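Magazin > Bauen & Stadt > Reportage

Suchbegriff eingeben Suchen

Sechzehn Geschosse und ein Versprechen

In Zalerden soll ein Wohnturm stehen, der sich selbst finanziert. Ein Besuch bei Leuten, die nachgerechnet haben.

Der Aufzug fährt vorerst nur bis in den sechsten Stock, danach geht es über die Bautreppe weiter. Willy Willems, Projektleiter bei Bremia, nimmt zwei Stufen auf einmal und redet dabei. Vom Dachgarten redet er, von der Kita im Erdgeschoss, von den Werkstätten im Sockel. 16 Geschosse hat der Rohbau, unten Gewerbe, darüber Wohnungen. Das Wort »Quartier« fällt so oft, dass man sich irgendwann fragt, was vorher an dieser Stelle war. Ein Parkplatz, sagt Willems. Und eine Reihe kleiner Hallen, das erwähnt er erst auf Nachfrage.

Bremia verkauft das Projekt als Rechnung, die aufgeht: Die Gewerbemieten im Sockel sollen die Wohnungsmieten darüber drücken. Die Stadt hat dafür beim Grundstückspreis nachgegeben, und zwar kräftig. Im Gegenzug steht im Vertrag, dass ein Teil der Wohnungen 19 Jahre lang preisgebunden bleibt. Warum ausgerechnet 19, konnte mir im Bauamt keiner erklären.

Beatrice Nyanda hat den Vertrag gelesen, mitsamt den Anlagen. Die Architektin hat früher selbst für Bauträger gearbeitet und kennt die Stellen, an denen man suchen muss. »Die Bindung beginnt mit der Fertigstellung des Rohbaus«, sagt sie. »Da wohnt noch kein Mensch drin. Wer ein Jahr später einzieht, hat ein Jahr weniger.« Bremia nennt das auf Anfrage branchenüblich. Mag sein. Branchenüblich ist auch, dass die Kita im Prospekt doppelt so groß aussieht wie im Grundriss.

Der Sockel, der alles tragen soll

Heikler ist die Sache mit dem Gewerbe. Plenby, die Firma, die den Sockel vermarktet, wirbt mit »produktiver Erdgeschosszone«. Gemeint sind Werkstätten, kleine Labore, Büros mit Rolltor. 900 Quadratmeter davon sind nach Auskunft der Firma vergeben. An wen, will man dort nicht sagen, und ob es sich um Mietverträge oder um Absichtserklärungen handelt, ebenso wenig. Ich habe dreimal gefragt.

Neema Rashidi vermietet seit Jahren Gewerbeflächen in der Umgebung und hält die Kalkulation für gewagt. Kleine Betriebe brauchten Anlieferung, Deckenlast, Starkstrom und Nachbarn, die Lärm ertragen. Über ihnen sollen aber Schlafzimmer liegen. »Am Ende kommt ein Fitnessstudio rein«, sagt sie. »Oder es steht leer, und dann zahlt eben jemand anderes.«
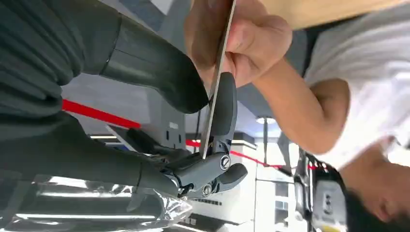
Wer unten auszog

Halima und Erick Mutiso hatten eine der Hallen gemietet, die abgerissen wurden. Sie bauen Treppengeländer, er schweißt, sie macht Aufmaß und Angebote. Ein Rückkehrrecht wurde ihnen mündlich in Aussicht gestellt. Schriftlich kam im Oktober ein Angebot, dessen Quadratmeterpreis beide erst für einen Tippfehler hielten. Inzwischen arbeiten sie im Rweyemamu-Hof am Stadtrand und fahren morgens um halb sieben durch denselben Stau wie ihre Kunden.

Willems bedauert das. Man könne nicht jeden mitnehmen, sagt er oben auf der Rohdecke, und zeigt in die Richtung, in der später die Hochbeete stehen sollen. Auf die Frage, was passiert, wenn der Sockel weniger einbringt als geplant, verweist er auf eine Anpassungsklausel. Sie steht in Anlage 6. Nyanda hat sie mir kopiert: Bei »wesentlicher Abweichung der Erträge« darf über die Mietbindung neu verhandelt werden. Was wesentlich ist, legt die Klausel nicht fest.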